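Journal > Issue 6 > Articles > Section 3

3. Sampling and measurement of bin wear

3.1 Sites

Wear on the inner surfaces of reusable metal bins was studied at two depots, Ukley and Cekley, both run under the Huerta returns program. The depots handle similar goods but differ in how the bins are cleaned. At Ukley, bins pass through a cold rinse and are stacked while still damp. At Cekley they are brushed by hand and stored upright under cover. A third depot, Astow, supplied unused bins from the same order and served as the reference group.

Bins were entered in the study if they had a readable stamp on the rim and no weld repair to the floor. Of the 2,206 bins in circulation at the start of the period, most were left out on the first condition alone. The stamps wear away faster than the floors do, and this limits what can be said about the oldest stock.

3.2 Surface readings

Each bin floor was divided into 23 cells. Readings were taken at the center of every cell with a contact stylus, along the long axis first and then across it. Cells next to the walls were read with a shorter stroke and are reported separately. Scratch depth was recorded as the deepest point in the stroke, and scratch density as the number of crossings above the noise limit of the stylus.

Bins were emptied and wiped with a dry cloth before reading. No solvent was used — a trial on the reference bins showed that solvent film shifted the shallow readings for several hours after wiping.

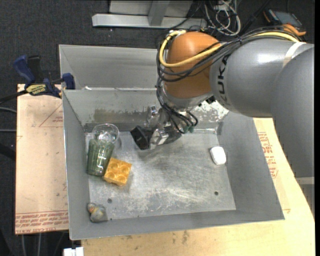
Figure 3. Small objects on the scuffed floor of a gray metal bin.

Scratch density was higher in the middle cells than along the walls at both depots. The pattern was stronger at Ukley, where it also ran further toward the short ends. Depth did not follow density. The deepest single marks were found near the corners, in cells with few marks overall, and we take these to come from dropped items and not from sliding contact. The two kinds of damage were therefore kept apart in the model.

3.3 Repeat readings

To check the method, 13 bins were read a second time by a different operator, who did not have the first set of values. Agreement was good for depth and fair for density. Most of the disagreement came from cells with overlapping marks, where the stylus could record one wide crossing or two narrow ones depending on the line it took. We did not correct for this. Density values above the upper limit in Table 2 should be read as a lower bound.

3.4 Limits of the sample

The two depots also differ in floor surface, stacking height and the age of their lift trucks, and none of these could be held fixed. Bins moved between depots during the period, and transfers were logged only at the receiving end. A bin that left Ukley and returned in the same month would appear to have stayed. The effect on the depot averages is likely small, but it cannot be ruled out for the Cekley group, which had fewer bins and more transfers. Section 4 gives the results with and without the transferred bins.

Contact the editorial office | Copyright and reuse | Back to top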